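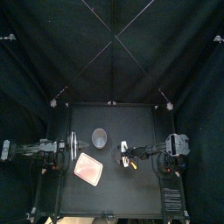
Mesa negra con un brazo robótico a cada lado.

Trabajo de proyecto: el préstamo de Arncombe y la lana de Motaung

20-01-2018

Cuando elegí este tema pensaba que iba a hablar de ovejas, y he acabado hablando de facturas. Mi idea inicial era contar cómo vivían los pastores del distrito de Motaung entre las dos guerras, pero la primera caja de papeles que abrí traía un contrato de préstamo de 36 páginas y ya no pude soltarlo (mi compañera de piso puede confirmar que durante semanas no hablé de otra cosa).

El contrato lo firmaron el consejo del distrito y la casa comercial Arncombe, que compraba lana y vendía harina, mantas y aperos. La casa adelantaba 2.521 libras para construir un camino hasta el almacén de Soston, y el distrito devolvía el dinero con un recargo sobre cada fardo vendido. Hasta aquí, normal. Lo raro viene en la cláusula del final: mientras hubiera deuda, toda la lana tenía que pasar por Soston. ¡Toda! O sea, el que te prestaba el dinero era también tu único comprador y el que decidía el precio.

Las fuentes

He trabajado con tres tipos de papeles: el contrato, los libros de cuentas del almacén y las cartas de queja que los pastores mandaban al consejo. Los libros están en inglés, con una letra bastante clara salvo los de los últimos años, que parecen escritos a caballo. Las cartas son otra historia, porque casi todas las dictaba una persona y las escribía otra, y a veces se nota que el escribiente suavizaba las cosas. En una se pide «respetuosamente una balanza nueva» y en el margen alguien ha apuntado a lápiz: «dice que nos roban».

Le debo mucho a Keabetswe Cele, que me corrigió las traducciones del sesotho y me avisó de que yo estaba leyendo «regalo» donde ponía «anticipo». Me cambió medio capítulo, claro.

Lo que encontré

Según mis cuentas, el préstamo debería haberse pagado en cuatro años con las ventas que aparecen en los libros. Tardó once. La diferencia sale casi entera de dos sitios: los descuentos por lana sucia, que se aplicaban a ojo, y las compras a crédito en la tienda del propio almacén, que se sumaban a la deuda del distrito aunque fueran de una familia concreta. En un solo mes de abril se apuntaron 200 sacos de harina en la cuenta común. No he encontrado ni un recibo firmado de esos sacos, así que no sé si llegaron a repartirse.

También miré si la gente esquivaba la cláusula, y vaya si lo hacía. Hay cartas muy enfadadas del encargado de Soston sobre lana que cruzaba la montaña de noche para venderse a Pistus, un comerciante de la otra vertiente que pagaba mejor y preguntaba menos.

Dudas que me quedan

Me falta la versión de Arncombe. Su correspondencia interna no está con el resto y solo tengo lo que contestaban al consejo, que es muy educado y dice muy poco. Tampoco he sabido qué pasó con el camino: en los libros aparece pagado dos veces y en las cartas siguen pidiendo que lo terminen. Si continúo con el tema el curso que viene, empezaría por ahí.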